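# 布料抓取与展平任务:示教数据的采集流程

更新:2022年2月18日,维护人 Ívar Vigfúsdóttir

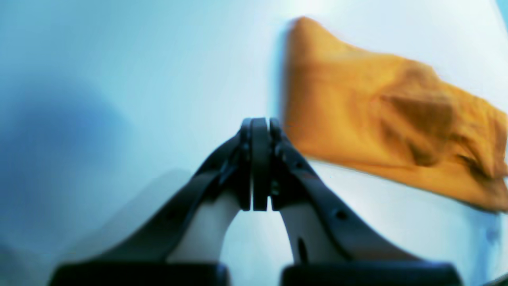
本文给出用腕部相机采集布料抓取示教的完整步骤,从工位准备到数据入库。任务为单臂、单块布、桌面操作:夹爪接近布料边缘或褶皱,夹取,提拉,将布料展平到可接受的程度后松开。折叠、双臂协作和悬空抖展不在本文范围内,相应流程另见 Prillia 仓库下的 `docs/bimanual`。

读者应已完成机械臂上电培训,能独立使用遥操作设备,并熟悉命令行。文中的命令均在采集主机上执行,训练节点上没有录制工具。

术语约定:

- **片段(episode)**:从按下录制键到松开布料并回到待机位姿的一次完整操作。
- **批次(batch)**:同一操作员、同一光照设置、同一块布连续录制的一组片段,固定为 24 段。
- **初始构型**:片段开始时布料在桌面上的形状与位置。
- **干预**:录制期间除遥操作以外对布料、桌面或相机的任何接触。

## 1. 软件与目录

录制程序为 Plideo,数据校验与入库由 Zenix 完成。两者版本必须匹配,版本对应关系写在仓库根目录的 `compat.txt` 中。开始前先执行:

```bash
plideo --version
zenix --version
zenix doctor --station cloth
```

`zenix doctor` 检查磁盘空间、时钟同步、相机枚举和标定文件的有效期。任何一项为 `FAIL` 时不要开始录制。`WARN` 可以继续,但要把提示原文贴到批次备注里。

目录结构如下:

```text
data/
 cloth_flatten/
 batch_id/
 meta.yaml
 notes.md
 episodes/
 ep_id/
 wrist.mp4
 state.parquet
 action.parquet
 events.json
```

`batch_id` 与 `ep_id` 由 Plideo 生成。手动改名会破坏索引,确需更正时使用 `zenix rename`,它会同步修改 `meta.yaml` 和索引表。

`state.parquet` 保存关节角、关节速度、末端位姿和夹爪开度;`action.parquet` 保存遥操作端发出的目标值。两者的时间戳取自同一时钟,但采样时刻不重合,对齐在入库阶段进行,录制时不做插值。

## 2. 工位准备

### 2.1 桌面

台面使用浅色、光滑、无纹理的板材。布料与台面的色差要足够大,以便入库时的自动分割能够得到连续轮廓。高饱和度的单色布优先,例如橙色;与台面同色系的浅蓝、白色布料放到单独的任务名下,不与主数据集混录。

台面每批次开始前用干布擦一遍。线头和碎屑在腕部视角下占据的像素比预期多,离指尖较近时会被分割模块当作布料的一部分。擦拭之后如台面发生位移,需重做 3.3 节的桌面高度测定。

### 2.2 光照

工位主光从侧上方照射,允许夹爪和布料在台面上留下柔和的阴影,不允许出现边缘清晰的硬阴影。阴影本身不必消除。策略在部署时同样会遇到阴影,完全无影的数据在迁移后表现较差。

光照分三种设置,分别记为 `L0`、`L1`、`L2`:

| 设置 | 主光 | 环境光 | 用途 |
|---|---|---|---|
| L0 | 开,柔光罩 | 开 | 基准 |
| L1 | 开,柔光罩 | 关 | 强化阴影 |
| L2 | 关 | 开 | 低对比度 |

同一批次内不得切换设置。窗帘状态视为环境光的一部分,开录前拉上,整批结束后再打开。

### 2.3 布料

每块布有编号,缝在布角背面的小标签上。编号写入 `meta.yaml` 的 `cloth_id` 字段。新布先过一次水,晾干后再使用,未过水的布带有浆料,褶皱形态偏硬,与使用过的布差异明显。

布料在两个批次之间平放保存,不要折叠。长期折叠留下的压痕会在初始构型中反复出现,模型容易把压痕当作抓取点的线索。

## 3. 相机与标定

### 3.1 腕部相机

相机固定在夹爪后方,视轴指向指尖前方区域。安装后需满足以下条件:

1. 夹爪张开和闭合时,两个指尖都完整可见。
2. 指尖位于画面中央附近。
3. 指尖及其紧邻区域清晰。画面外围允许虚化。
4. 夹爪本体不遮挡指尖前方的接近区域。

对焦锁定在指尖所在的工作距离上。自动对焦必须关闭:夹爪靠近布料时焦点会在布面与台面之间跳动,造成同一片段内放大率不一致。锁定方法:

```bash
plideo camera set wrist --autofocus off
plideo camera focus wrist --target fingertip
plideo camera save wrist
```

`--target fingertip` 会以指尖区域的梯度能量为指标做一次扫描,并停在最大值处。扫描时夹爪应处于半开状态,前方不放布料。

曝光与白平衡同样锁定。锁定前在台面上放置布料,避免浅色台面单独决定曝光。若布面出现单通道饱和,降低增益,不要缩短曝光时间到与主光频率冲突的数值。饱和后的褶皱缺少明暗过渡,后期无法恢复。

### 3.2 手眼标定

手眼标定的有效条件是相机支架未松动、夹爪未拆装。满足条件时不必重复标定,只做快速核验:

```bash
zenix calib verify --pair wrist_ee
```

核验程序驱动机械臂依次到达一组位姿并观察标定板,报告重投影误差。误差超过工位配置中的阈值时,程序返回非零值,此时执行完整标定:

```bash
zenix calib run --pair wrist_ee --board default
```

完整标定结束后,旧的标定文件自动归档。已经录好的批次继续引用旧文件,不要手动替换。

### 3.3 桌面高度

桌面高度通过指尖触碰测定。把夹爪闭合,移动到台面的四个角和中心,逐点缓慢下降,直到末端力读数达到触发值。命令为:

```bash
zenix calib table --mode touch
```

输出为平面方程。倾斜超过阈值时先调整桌脚,不要用软件补偿。布料较薄,抓取高度的误差会直接表现为空夹或压桌。

## 4. 任务定义

### 4.1 起止条件

片段从待机位姿开始。待机位姿下夹爪在布料一侧上方,腕部相机应能看到布料的至少一部分边缘。完全看不到布料的起始画面只允许出现在搜索子任务中,见 4.4 节。

片段在满足下列全部条件时结束:

- 布料已松开,夹爪与布料无接触;
- 布料主要区域平贴台面,允许保留不影响轮廓的浅褶;
- 夹爪回到待机位姿;
- 操作员按下结束键。

“浅褶”的判定以轮廓为准。褶皱使布料外轮廓缺角或内凹,判为未展平;褶皱仅在布面内部形成明暗变化,判为可接受。

### 4.2 初始构型

初始构型分为四类,按类别循环布置:

| 代号 | 构型 | 布置方法 |
|---|---|---|
| C1 | 单角翻折 | 平铺后将一角翻向中心 |
| C2 | 单侧堆褶 | 平铺后将一侧向内推 |
| C3 | 中部隆起 | 从布中央提起后垂直放下 |
| C4 | 随机落下 | 提起任意一点,离台面一小段距离后松手 |

同一构型不要追求重复一致。推的方向、隆起的位置和高度都应变化。C4 的布料如落到台面边缘以外,重新布置,不计入片段。

布置完成后,手离开相机视野,再按录制键。视野中出现手的片段在入库检查时会被拒绝。

### 4.3 抓取点

操作员根据以下顺序选择抓取点:

1. 存在抬起的布边时,夹布边。
2. 没有抬起的布边、但有突出的褶皱时,夹褶皱的顶部,先做一次短距离提拉,使布边暴露。
3. 两者都没有时,将指尖移到布角外侧,贴近台面后向布角方向推进,使一指进入布下。

第三种方式的示教最难录好。推进前指尖需停在布角旁的台面上,两指间距略大于布厚,停顿一拍后再前进。停顿为模型提供了一个可区分的状态,没有停顿的示教在训练中表现为接近与推进两个阶段混在一起,策略容易在离布尚远时闭合。

推进方向与布边夹角过小时,布料会沿边滑动。尽量让推进方向接近布角的角平分线。

### 4.4 子任务标记

遥操作手柄上有标记键,按下后在 `events.json` 中写入时间戳和当前阶段。阶段依次为:

```text
search -> approach -> contact -> grasp -> pull -> release -> home
```

`search` 可为空,其余阶段必须齐全。一次片段中允许出现多轮 `approach` 到 `release`,上限为 3 轮。超过上限仍未展平的,按结束键并标记为 `timeout`。`timeout` 片段保留,训练展平策略时默认排除,训练成功判别器时使用。

标记的时间误差对 `contact` 最敏感。以指尖首次碰到布料为准,台面接触不算。拿不准时宁可晚按,入库程序会在标记点之前的窗口内用力信号细化时刻,不会向后搜索。

## 5. 录制步骤

### 5.1 建立批次

```bash
plideo batch new \
 --task cloth_flatten \
 --light L0 \
 --cloth CLOTH_ID \
 --operator OPERATOR_ID
```

命令会生成 `meta.yaml`。核对内容:

```yaml
task: cloth_flatten
station: cloth
light: L0
cloth_id: CLOTH_ID
operator: OPERATOR_ID
cameras: [wrist]
autofocus: false
exposure_locked: true
calib_ref: current
episodes_planned: 24
```

`calib_ref: current` 在第一段录制开始时会被替换为标定文件的哈希值。若录完第一段后该字段仍为 `current`,说明标定服务没有响应,停止录制并重启服务,已录片段作废。

### 5.2 热身

正式录制前做若干次不保存的操作,用于熟悉当前布料的摩擦和厚度。热身使用:

```bash
plideo run --dry
```

`--dry` 模式显示画面和状态但不写盘。热身期间可以调整手柄增益,进入正式录制后不再调整。手柄增益写入 `meta.yaml`,同一批次内变化会触发校验错误。

### 5.3 逐段录制

1. 执行 `plideo run`,等待状态栏显示 `READY`。
2. 按提示的构型代号布置布料,手离开视野。
3. 按录制键,等待提示音后开始动作。
4. 按 4.3 节选择抓取点,接近、夹取、提拉、松开,并在各阶段按标记键。
5. 回到待机位姿,按结束键。
6. 在弹出的界面中选择结果:`success`、`partial`、`fail` 或 `timeout`。

结果由操作员当场选择。事后看录像改结果需要第二个人复核,记录在 `notes.md` 中。

接近阶段的速度保持均匀。指尖进入布料附近后减速一次,之后不再加速,直到夹取完成。频繁的加减速会在动作序列中引入与图像无关的变化,模型无法从观测中解释这些变化,只能取平均。

提拉方向应大致平行于台面,略微向上。垂直提拉会使布料悬空,落下后产生新的褶皱,这类片段属于另一任务。

### 5.4 失误的处理

录制中的失误分为两种。

**可保留的失误**:空夹、滑脱、夹到多层布。发生后继续操作,在同一片段内重新接近。恢复过程对训练有价值,不要中断。

**需作废的失误**:碰撞保护触发、手进入视野、布料掉出台面、相机支架受到撞击。按作废键,片段写入 `discarded/`,不占用批次计数。相机支架受撞击后,还必须执行 3.2 节的快速核验。

夹到多层布时常见的错误是立即全开夹爪。正确做法是先将布料放回台面,再张开到略大于布厚,后退,然后重新接近。直接在空中张开会使布料以不可控的方式落下,片段的后半部分失去示教意义。

### 5.5 更换操作员

主数据集由 3 名操作员录制,每人覆盖全部光照设置和全部构型。操作习惯的差异集中在接近路径上:有人沿布边滑入,有人从上方下降。两种路径都可接受,但单个操作员在一个批次内应保持一种,并在 `notes.md` 中写明。

```markdown
路径:侧向滑入
手柄增益:默认
异常:第二类构型中有滑脱,均在段内恢复
```

## 6. 入库检查

批次录完后在采集主机上执行:

```bash
zenix check data/cloth_flatten/BATCH_ID
zenix ingest data/cloth_flatten/BATCH_ID
```

`check` 不修改数据,可以反复执行。检查项如下:

| 检查项 | 判定 | 处理 |
|---|---|---|
| 丢帧 | 连续丢帧超过阈值 | 拒绝该片段 |
| 时钟漂移 | 图像与状态时间差超限 | 拒绝整个批次 |
| 指尖清晰度 | 指尖区域梯度能量过低 | 警告,人工复核 |
| 手部检测 | 任一帧检出手 | 拒绝该片段 |
| 阶段完整性 | 缺少必需阶段 | 退回补标 |
| 动作连续性 | 目标值跳变 | 警告,人工复核 |
| 布料分割 | 首帧轮廓不连续 | 警告,人工复核 |

清晰度只在指尖区域计算。外围虚化是固定近距对焦的正常结果,不参与判定。

分割警告多数出现在布料有深褶时。层与层之间的暗缝可能被判为背景,使轮廓断开。复核时查看原图,若暗缝两侧确为同一块布,执行:

```bash
zenix fix mask --episode EP_ID --close-gaps
```

该操作只改分割结果,不改图像。`--close-gaps` 不要用于整批处理,它会把真正露出台面的空隙一起填上。

补标使用 `zenix label`。界面按帧推进,左侧为图像,右侧为夹爪开度与末端力曲线。`grasp` 应落在开度停止减小的位置,`release` 应落在开度开始增大的位置。曲线与图像不一致时,以曲线为准,并检查该片段的时间对齐。

## 7. 数据划分

划分以批次为单位,不以片段为单位。同一批次内的布料、光照和操作员完全一致,按片段随机划分会使验证集与训练集过于接近,得到的验证误差偏低。

```bash
zenix split \
 --task cloth_flatten \
 --by batch \
 --holdout cloth,light
```

`--holdout cloth,light` 保证验证集中至少包含一块训练集未出现过的布,以及一个训练集未覆盖的布料与光照组合。划分结果写入 `split.json`,提交到仓库后不再修改。新增批次只进入训练集,直到下一次正式发布。

当前版本通过检查的片段共 1,228 段。下一次发布定在四月,新增内容主要为 C4 构型和 L2 光照,这两类目前偏少。

## 8. 训练前核对

开始训练前抽查数据加载结果,确认输入与部署端一致:

```bash
zenix preview --split train --view wrist --overlay action
```

逐项确认:

- 图像裁剪后指尖仍在画面内。随机裁剪的范围过大时,夹爪可能被裁掉一部分,应缩小范围。
- 颜色增强没有让布料与台面的色差消失。
- 没有启用水平翻转。腕部视角下,翻转图像必须同步翻转动作和末端位姿,当前加载器不支持。
- 动作为末端相对位移,参考系为当前末端坐标系。
- 夹爪开度已归一化,张开为大值,闭合为小值。

Østergaard 工位的夹爪开度方向相反,合并该工位数据时需在配置中设置 `invert_gripper: true`。漏设时训练损失仍会正常下降,部署后才表现为接近时闭合、夹取时张开。

归一化统计量只用训练集计算。用全部数据计算的统计量差别很小,但会使两次发布之间的结果无法比较。

## 9. 用策略回放补采

首个策略训练完成后,补采以策略失败处为起点。步骤:

1. 在部署端运行策略,操作员手持使能开关。
2. 策略出现停滞、空夹或偏离时,按接管键。
3. 从当前位姿继续遥操作,直至片段结束。
4. 保存时选择 `intervention`。

```bash
plideo run --policy CKPT --takeover
```

接管之前的部分记录为策略动作,之后的部分记录为示教动作。训练只使用后者,前者用于分析。接管不要过早。夹爪仅仅偏慢或路径略有弯曲时,让策略继续执行;夹爪已经停在布料旁而没有进一步动作,或两指在台面上方闭合,再接管。

接管瞬间手柄位置与末端位置往往不一致。Plideo 会在接管后将手柄当前位置设为零点,因此接管后的第一个动作应很小,确认方向无误后再继续。

补采批次同样按 24 段计,作废片段不计入。构型不再循环布置,改为复现失败时的大致构型,每个失败构型重复 3 次,每次略微改变布料的位置和朝向。

## 10. 常见问题

**`READY` 一直不出现。**
检查急停是否复位,再检查腕部相机的枚举名称。拔插过相机线后名称可能变化,执行 `plideo camera rebind`。

**指尖清晰,但布面靠近指尖处仍然发虚。**
布料与指尖不在同一距离上。先确认夹爪高度,再决定是否重新扫描焦点。布料隆起较高时,这种情况无法完全消除。

**同一块布在不同批次中颜色不同。**
白平衡未锁定,或锁定时画面中没有布料。比较两个批次的 `meta.yaml` 中 `wb_gain` 字段。差异超过阈值的批次退回重录,不做后期校色。

**夹取时末端力没有变化。**
薄布的力信号很弱,可能被滤波器抹平。以夹爪开度曲线判断,空夹时最终开度会到达机械零点,夹到布时略大于零点。

**`check` 通过,`ingest` 报哈希不一致。**
录制之后有人改动过片段目录。用 `zenix diff BATCH_ID` 查看变化的文件。只改过 `notes.md` 时,执行 `zenix rehash --notes-only`;视频或 parquet 文件有变化时,从采集主机的只读缓存恢复。

**磁盘空间在录制中途耗尽。**
Plideo 会停止写入并将当前片段标为作废。清理前先确认已入库的批次在存储端可读,然后执行 `zenix purge --ingested`。该命令不会删除未入库的批次。

## 11. 收工

1. 机械臂回到停放位姿,夹爪半开。
2. 取下布料,平放入抽屉,标签朝上。
3. 执行 `plideo batch close`。未关闭的批次会阻止下一位操作员新建批次。
4. 确认 `zenix ingest` 已返回,批次号写入工位记录表。
5. 盖上腕部相机镜头盖,关闭主光。

流程中的阈值统一保存在 `station.yaml`,修改须提交合并请求,由 Ívar Vigfúsdóttir 审核。修改生效后录制的第一个批次须在 `notes.md` 首行写明对应的提交号。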